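Luvcombe repair evening finds its feet in a bigger room

The monthly repair evening in Luvcombe has moved into the old Bevirar workshop on the canal side, and if the first gathering there in May was anything to go by, the regulars are glad of the extra elbow room. Doors opened at 6 p.m., and by half past there was a friendly line of people holding lamps, toasters and, in one case, a very heavy sewing machine wrapped in a bath towel.

Anum Gilani, who started the evenings at her own kitchen table, said the group had outgrown its corner of the library some time ago. "We were balancing teapots on the radiators," she said. "A proper bench changes everything – you can put a tool down and find it again, which at my age is a real pleasure."
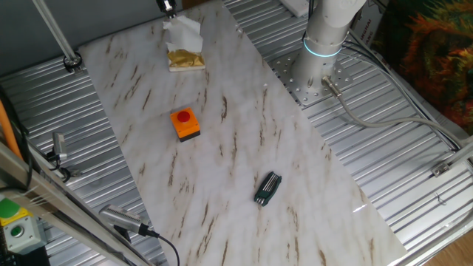 A folding set of hex keys on the marble-patterned board at the workshop.

Hex keys are in great demand, it seems. A good many of the chairs and bed frames that come through the door only need tightening, and Gilani likes to show their owners how to do the job themselves so they can go home and see to the rest of the furniture too. She is a patient teacher, and she will happily stay on a stubborn bolt long after the tea has gone cold.

The group has logged 1491 repairs to date, with 405 of them in the past year, and 71 people signed in at the May evening alone. Lamps are still the most common item, followed by chairs, and then clocks – a surprise to everyone, as Luvcombe did not seem like a town with so many clocks in it.

The next evening will follow the same hours, with 3 extra places set aside for anyone who would like to learn to mend rather than have something mended. Spare tools in decent shape are welcome and can be left at the Mirani bakery during opening hours.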